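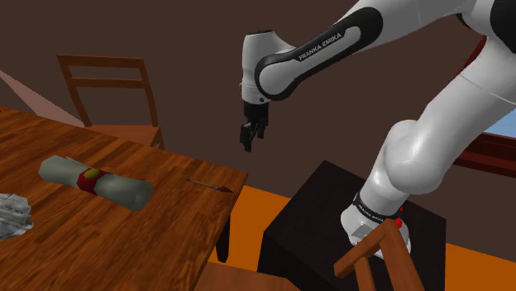

Rendering of a robot arm on a dark box beside a wooden table.

The Clean Hands Weekend

Kelly Coutinho had been the team physician for the Barden Cycling Club for 12 years, and in that time she had sat through enough continuing education to qualify as furniture. She had a drawer of lanyards. She had a tote bag for carrying her other tote bags. So when the club sent her to Mercado for two days on supplements and the modern athlete, she packed a crossword book and a cardigan.

The hotel had put the conference in the Skudora Ballroom, which shared a folding wall with a wedding.

"Name?" said the young man at the desk.

"Coutinho."

"Are you a speaker?"

"God, no."

He gave her a lanyard that said SPEAKER. She pointed this out. He looked at the lanyard, then at her, and explained that the printer was in Barden now and there wasn't much he could do before lunch.

She took a seat near the back, next to a strength coach with a shaker bottle the size of a fire extinguisher. Every so often he shook it. Up front a man in a very good suit was talking about Steltix, a powder that came in lemon and something called arctic. He had a slide of a mountain. He had another slide of the same mountain with a person on it.

"Is it tested?" someone called out.

"Extensively," said the suit.

"By who?"

"By athletes," said the suit, and moved on to a third view of the mountain.

Kelly wrote "tested by athletes" in the margin of her crossword. It fit nowhere. She had spent most of April, the year before last, sitting in kitchens with a 19-across sort of boy named Teddy, a sprinter, who had swallowed a scoop of something out of a tub his cousin gave him and lost a season over it. Teddy had cried. His mother had put the tub on the table between them like a thing the dog had dragged in. The label had a mountain on it too, now that she thought of it.

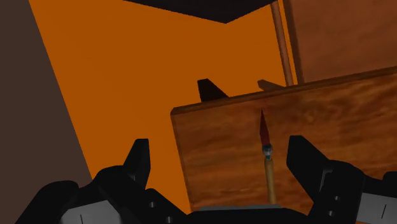 Rendering: a paintbrush between two black gripper fingers.

At the break there were small muffins. The wedding next door had started on its music, and people in blazers were nodding along without meaning to. The man in the suit came over and read her chest.

"You're speaking," he said.

"I'm not."

"What on?"

She meant to say it again. She'd had one muffin and bad coffee, and the bass was coming up through her shoes.

"Tubs," said Kelly.

"Tubs?"

"Where they come from. What's in them. Who gets the phone call."

He laughed the way people do when they're looking for the exit. Then the young man from the desk appeared with a clipboard and told her the eleven o'clock was stuck at the airport, she was on in 5 minutes, and did she have slides?

She did not have slides. She had a crossword, a cardigan, and a room of 100 people who had been promised something on hydration. She walked up anyway. The microphone was set for somebody much taller, and she talked to its underside for a while before the strength coach got up and lowered it for her.

She told them about Teddy, though she called him a rower and moved him to another state. She told them what she now asked every kid on the team: bring me everything in the cabinet, including what your cousin gave you, including the gummies. One rider had brought 18 bottles in a pillowcase. He was a nice kid, and two of those were for horses.

Through the wall the bride's father began his toast. He was louder than Kelly, and better rehearsed. For a minute or so the two of them went along side by side, and when his crowd clapped, hers did too, a little late.

A woman in the second row raised her hand.

"What do you do about the ones who don't bring it in?"

"I go to their house," said Kelly.

"And they let you in?"

"Their mothers do."

The woman wrote that down. The man in the suit was on his phone by the muffins. The strength coach had taken the lid off his shaker and was peering inside.

When it was over the young man with the clipboard asked if she'd like her certificate as an attendee or a speaker. An attendee got nearly double the credits, he said, and the speaker got a tote bag.

Kelly asked what size.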